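Vimside play Mäkelä in the second pre-season friendly on 22nd June. Kick-off is at 3 in the afternoon at the old ground, the one the club has used since 1901.

Streaming is on the club site again this year. You need a free login, and last year's should still work. If the page asks you to pay, you are on the season pass page by mistake, so go back one. 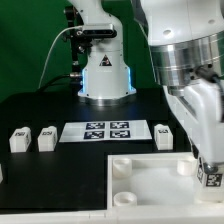
Team news. Oona Honkanen is fit and should start on the left. Irja Salminen has a sore calf and will probably sit this one out.

The new keeper is in the squad but the coach, Jitendra Agarwal, hasn't said who gets the first half. My guess is they split it.

No commentary on the first friendly because of a sound problem. The club says that is sorted. Jouko Lehtinen is down to do it alone. 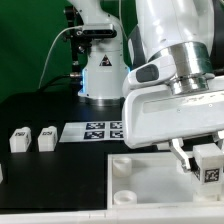 Shirt numbers are only for pre-season. Honkanen wearing 24 doesn't mean she has lost her usual one. The proper list comes out in July.

If you are going in person, the Dremisero stand is shut while they fix the roof. Everyone goes in by the north gate. Parking is for 40 cars and it fills early.

A few of you asked about a replay. Last time the full match went up the next morning and stayed there for a week. I'd expect the same again.

I'll post the line-ups when they come out, normally an hour before kick-off.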